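Plastton chess league adopts shorter time limit for evening matches

Jul 29, 2022

The Plastton and District Chess League will play its evening fixtures to a shorter time limit from the start of the coming season, after member clubs approved the change at the annual general meeting.

Under the new rule each player will have 75 minutes for all moves, with 15 seconds added per move from move one. The present limit, in force for most of the league's recent history, gives 90 minutes and a 30-second increment. Adjournments, which remained available by agreement in the lower division, are removed from the rules altogether.

The proposal came from the Ustevier club, whose hired room closes at half past ten. Its written submission noted that a long game under the present limit cannot be guaranteed to finish before closing, and that 3 matches last season ended with a board unfinished and a result settled by claim. Two of those claims were disputed. The longest dispute, arising from a fixture in February, was resolved only after both clubs submitted score sheets and a written analysis of the final position.

Clubs were also asked to consider how endgames are affected. A rook ending, or an ending with bishop and pawns against a similar force, can run well past move 60, and under the present increment every additional 10 moves by both sides may add up to 10 minutes to the session. The shorter increment halves that figure.
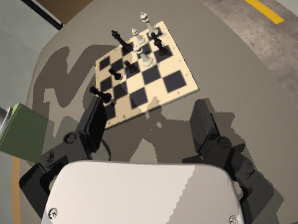

Fifteen seconds is enough to make a move but not enough to write it down and think, according to a written objection from the Wuser club, which asked for the longer increment to be kept and the base time cut instead. The objection proposed 60 minutes with 30 seconds per move. It was put to the meeting as an amendment and fell.

The duty to record moves is unchanged. Players must keep a complete score throughout, including when short of time, as the increment has been set below the level at which the league's rules would otherwise be the same as those used in longer congress play. A separate paragraph has been inserted to make this plain, and team captains are asked to read it out before the first match.

Digital clocks become compulsory on all boards. Clubs still using mechanical clocks have until the first round to replace them, and may borrow up to 2 from the league's stock. Clocks must be set by the home side and checked by both captains. Where a clock is found to be wrongly set, play stops, the setting is corrected and no time is deducted from either player.

The Okafor Cup, the league's knockout competition, keeps the present limit for the coming season. Its matches are played on Saturday afternoons, where closing times do not arise. Pairings for the first round will be published with the main fixture list.

The meeting also dealt with grading. Any player whose published rating stands at 1810 or above may no longer be fielded in the lower division, except where a club has only one team. The threshold was last revised when the league moved to four-figure ratings.
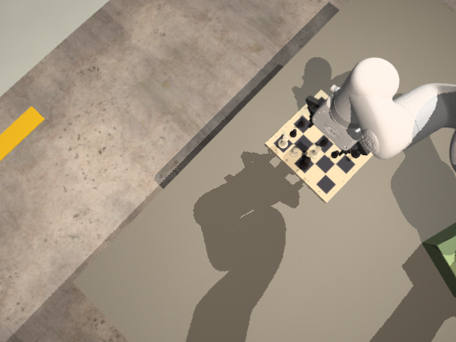 A chessboard on a taupe-grey tabletop.

Revised rules will be sent to club secretaries with the fixture list. Entries for both divisions close at the end of August, and late entries will be accepted only where a division would otherwise have an odd number of teams.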